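3.2 Power strips and cords at the work table

Figure 2 belongs to the second group of tables, those with a separate board laid on top. 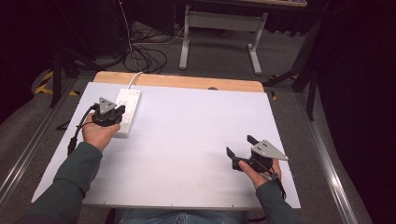 Figure 2. White power strip on a white board, outlets facing up, with its cord running over the edge of the wooden table.

In the Dokden survey we recorded where people put a power strip when a table has no outlets of its own. The survey covered 18 rooms at two sites, Kimaro and Ostevcombe, and produced 400 usable records. A record is one strip on one table at one time. Strips fixed to a wall or screwed to the underside of a table were left out.

We sorted the records by where the strip lay: on the floor, on the bare table, or on a board or mat placed on the table. The third position was the least common at Kimaro and the most common at Ostevcombe, where loose boards were already in use in most rooms. For each record we also noted which way the outlets faced and the path of the cord. In Figure 2 the cord leaves the board and goes up over the rounded table edge, a path we coded as "over edge." A cord that stayed on the tabletop for its full length was coded "on top."

Cords coded "over edge" were harder to score for slack. The part beyond the edge often could not be followed, and in 11 records two coders disagreed on whether the cord was pulled tight. Nafula Waweru reviewed these records and settled all but 4, which were dropped from the slack counts but kept in the position counts.

Other cables on the floor were coded separately, using the Plunotora floor sheet (Section 3.4). We did not try to match a floor cable to a strip unless the full run was in view.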